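3.2 Layout of the sorting table

The sorting task was laid out in the same way at Wernov and at Drarthorpe, following the table plan drawn up for the Wameck storage study. The plan deals with small parts of similar colour, which are easily lost against a pale surface and easily put back in the wrong place. A full record was kept of 1,261 placements.

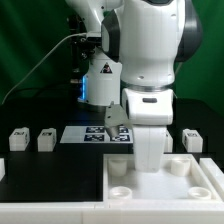 Labelled blocks were chosen in place of loose cards, which had tended to slide during the earlier Ishida trials. Each block is white and carries a small dark mark, so that it can be told from its neighbours without being lifted. Those along the back of the table leave the middle free for the square plate with its four patterned tags -- the fixed point from which other positions were measured. The spacing between blocks was not prescribed.

The black work surface was kept at both sites. White parts stand out well against it, and the plate can be checked at a glance before a session begins.

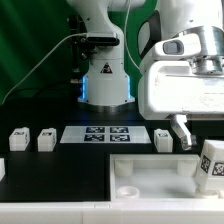

Figure 4. Tagged plate and white blocks on the black tabletop.

Parts awaiting placement were held in a shallow tray. A low wall was preferred to a deep one, as it keeps the contents in view while still stopping round pieces from rolling away. Sessions lasted 30 minutes, and the tray was returned to its starting position between them.
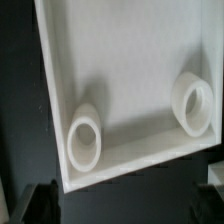 Figure 5. Two translucent rings resting against the lower rim of the white tray.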